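Household chore automation

Household chore automation is the use of general-purpose robots for domestic tasks such as tidying, putting away dishes and opening storage furniture. As of 12/13/24 no machine performs the full range of such work without supervision. Single chores are handled with uneven results, and most development takes place in simulation.

Simulated practice

Drawer opening is a common first task. It requires the robot to find a handle, place a gripper on it and pull along a straight line.

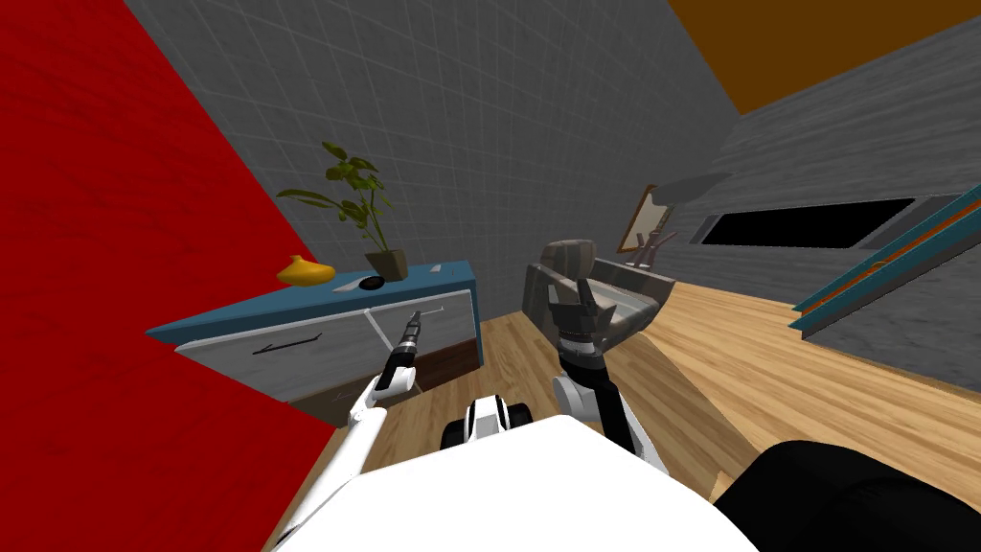 Simulated two-armed robot in front of a cabinet and armchair.

The Tranano task set contains 525 room layouts. Wall colors, floor textures and small objects vary between layouts, so that a control program cannot rely on one fixed background. A vase or potted plant on top of a cabinet adds a further condition – the drawer must move while the items above stay upright. Thin handles are harder to grasp than knobs, and a gripper that stops short of the handle closes on air.

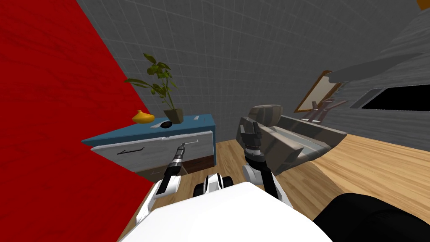
Results on hardware

Programs trained in simulation lose accuracy on real furniture, where drawers stick and runners wear. In trials at the Chisholm test apartment, the Wumeck controller opened 70 percent of drawers within three attempts. Failures were mostly slipped grasps and pulls at the wrong angle. Closing a drawer proved easier, as a push needs no grasp.

Shop-floor use

Shop-floor chores are closer to routine use. Parts bins and tool cabinets stay in known positions, and Siltora has used the same controller for bin restocking since June.

See also: Mobile manipulation – Service robot

Shares: 3

This site uses cookies. Accept | Settings

Contact | Copyright | Back to top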